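Course Handout 4: Setting Up and Maintaining the Handheld Gripper
Instructor: Asabe Oyewole
Lab section: Rhun Voyle

Scope. This handout covers the linkage, the fingertips and the camera check on the Prothero handheld gripper. Calibration of the base station is in Handout 5. Read the Tesar fastener sheet before removing any screw.

4.1 Linkage

Close the jaws by hand before mounting anything. Travel should be even on both sides. If one arm lags, stop and inspect the pivots. Do not force the trigger. 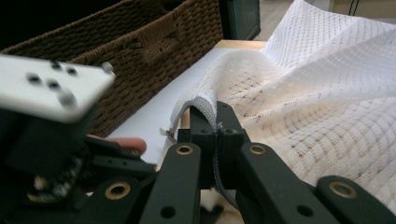
Pivot wear is the usual cause of poor closure on soft goods. Wipe each pivot with a dry cloth after every 500 cycles, and replace any bushing that turns freely in its arm. The brass-colored rings on the black arms are the parts meant, on the inner arms as well as the outer ones. With the jaws closed, the two square tips should meet along a straight vertical seam, and a folded edge of waffle-weave cloth held between them is a fair test piece. A seam that opens toward the bottom points to a bent arm. Log the fault under code 31 and swap the arm as a unit.

Fingertip screws are tightened in two passes. Leave 30 minutes between passes if thread lock was used.

4.2 Camera check

Run this check after the linkage work, with the mounting plate fully tightened. Record 12 short clips at normal working speed and step through each one. Berwyn Watkins keeps the log template on the Zunau share.

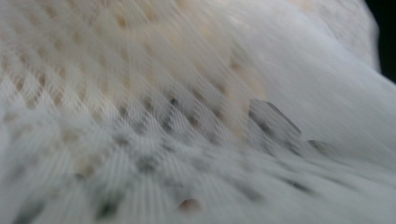 Clips are graded for sharpness and for view of the fingertips. Both grades are needed, and a clip that fails either one is marked and kept. A close pass over white pile, with diagonal streaks running through the tan and gray flecks and no fingertips in view, fails on both counts. Repeat the pass more slowly and from farther back. If the streaks remain at low speed, check the shutter setting first, then the plate screws - in that order.

4.3 To hand in

One completed log sheet per pair, with bushing condition, seam condition and clip grades. Faulty arms go in the Fleltbridge return bin with the code written on the tag.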